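Last updated: July
4 min read

I have now spent 4 months trying to get rid of a landline. I'd like to walk you through it, because my family has asked me to stop bringing it up at dinner.

Background: when I bought this house the phone line came with it, the way some houses come with mice. The provider was Brarach. I paid the bill by autopay and forgot about it for six years, and that part is on me.

In the spring I finally read a statement. There was a charge for "line stewardship." There was a charge for "directory presence." I have never been present in a directory in my life.
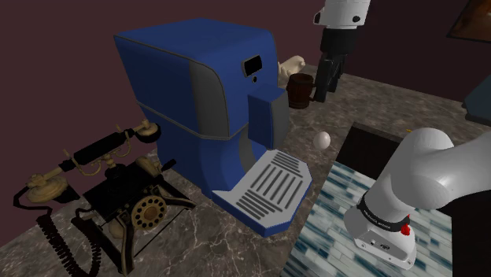
So I called to cancel. The menu had nine options and canceling wasn't one of them. I picked "moving," figuring it was close enough emotionally.

The man who answered, Wayne Morin, was lovely. I want that on the record. Wayne told me he couldn't cancel the line because it no longer belonged to Brarach. It had been sold to a company called Gronow. He also couldn't tell me when.

Who had been cashing my autopay, then? Brarach. Wayne agreed this was interesting.

I called Gronow. Gronow had my address but listed the account holder as Clifford Leclerc. Clifford owned the place before me. He moved to Arizona and left behind a snow shovel and, apparently, a legal claim to my dial tone.

Gronow would only speak to Clifford.

I asked if they had a number for Clifford. They did. It was mine.

224 shares

I found him the old-fashioned way, through a neighbor who gets his Christmas letter. Clifford was thrilled to hear from me. We talked for most of an hour about the gutters. He said he'd canceled the line before he moved and had a letter to prove it, in a box, in a storage unit, in a different part of Arizona.

He did agree to call Gronow. They asked him for the security word he'd picked in 1998. He guessed the names of four dogs. It was not any of the dogs.

At this point my wife suggested we just keep paying for it until one of us dies. I did the math on that and did not care for it.

Next step, a paper form. You can only get the form by mail. It took three weeks and came addressed to Clifford. I scanned it and sent it to him, he signed it and sent it back, and Gronow rejected it because the signature was "not original to the page."

Round two went through actual mail, both directions. I included a stamped envelope for Clifford. He included a photo of his new gutters.

They don't have much snow down there, so I don't know what he needs with gutters like that, but they're very nice gutters.

Two weeks later I got a letter confirming my request had been received and my file number was 2740. I felt like I'd had a baby.

Then came the early termination fee. $200. On a contract that started when Clinton was president. I asked the woman at Gronow what, exactly, I was terminating early. She put me on hold and the hold music was a phone ringing.
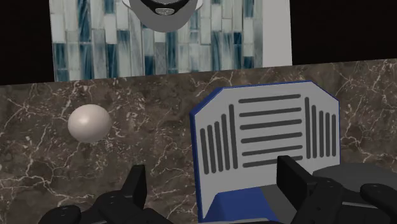

Babatunde Ezeani replied that his mother went through the same thing with a different company, and the fee disappeared the minute she asked them to mail her a copy of the signed contract. They couldn't find one. He said to use the words "in writing" at least twice per call, and to sound like you're taking notes even if you're doing dishes.

Reader, I used "in writing" five times. I was unloading the dishwasher the whole time. The fee is gone.

Not the line, though. The fee was for ending the line early, and by removing the fee they also removed the request to end the line. I had to start a new file. I am now number 1178, so I've either moved way up or they've started over.

Several of you have asked why I don't just stop paying. I did stop paying! Gronow says nothing is owed. Brarach says nothing is owed. The line still works. I picked it up last night and there it was, humming away like it had all the time in the world.

Kwadwo Acheampong wants to know if it ever rings. It does, every afternoon at 4:15. It's a recording asking if I'd like to bundle my landline with a second landline.

I have not told Clifford about the second file yet. He's been so good about this, and he just bought a whole book of stamps.

Anyway, if anyone remembers a word Clifford Leclerc might have been fond of in 1998, my messages are open. It has six letters. We've tried "gutter."

61 comments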